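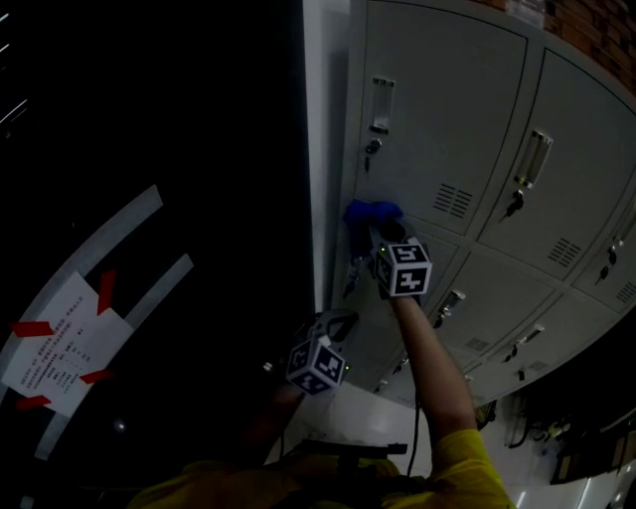

Taquillas metálicas serie Zurker
Inicio > Mobiliario de vestuario > Taquillas > Serie Zurker

Ref. ZK-700
Plazo de entrega: 11 días laborables
Garantía: 3 años

Descripción

La serie Zurker es un sistema modular de taquillas para vestuarios de personal, centros docentes y almacenes. Cada cuerpo se suministra montado y se atornilla a los contiguos por los laterales. El cuerpo está fabricado en chapa de acero laminado en frío, plegada y soldada por puntos, con acabado en pintura epoxi-poliéster secada al horno. El color de serie es gris claro. Otros colores, bajo pedido y con recargo.

Las puertas llevan tirador empotrado, cerradura de llave y rejillas de ventilación troqueladas. La bisagra es interior y no admite desmontaje con la puerta cerrada.

Características técnicas

Ancho del módulo: 700 mm
Altura sin patas: 728 mm por nivel
Niveles: uno o dos
Cerradura: de leva, con dos llaves por puerta
Fijación a pared: obligatoria en todos los casos
Uso: interior, ambiente seco

Para obras húmedas (piscinas, lavaderos, salas de despiece) no se recomienda esta serie. Consulte la serie Verarari, de resina fenólica, con herrajes inoxidables.

Cerraduras y amaestramiento

El equipo de serie incluye llaves distintas para cada puerta. El número grabado en el bombín coincide con el de la llave y permite pedir duplicados sin desmontar la cerradura. Anote la relación de números al recibir el material y guárdela fuera del vestuario.

El amaestramiento se solicita con el pedido. No es posible añadirlo después sin sustituir los bombines. Opciones disponibles:

Llave maestra única para todo el conjunto
Llave maestra por sala o planta
Portacandado, para candado del usuario
Cerradura electrónica Yip, con código de cuatro cifras

Instalación

El suelo debe estar nivelado. Las patas regulables corrigen desniveles pequeños; si la diferencia es mayor, se usará zócalo. Una los módulos antes de fijarlos a la pared y compruebe que todas las puertas abren sin roce. Los tornillos de unión van incluidos. Los tacos de pared no, ya que dependen del soporte.

Mantenimiento

Limpiar con paño húmedo y detergente neutro. No emplear disolventes, lejía ni estropajo. Mantener las rejillas libres de polvo y de adhesivos. Lubricar la leva con grafito una vez al año; el aceite retiene suciedad y acaba bloqueando el bombín.

Pedidos y recambios

Los portes hasta pie de obra están incluidos en la península a partir de 3 módulos. La descarga corre a cargo del cliente. Los pedidos de recambios se atienden desde el almacén de Gutthorpe, que permanece cerrado en agosto.

Tarifa en vigor desde el 22 de julio de 2024. IVA no incluido.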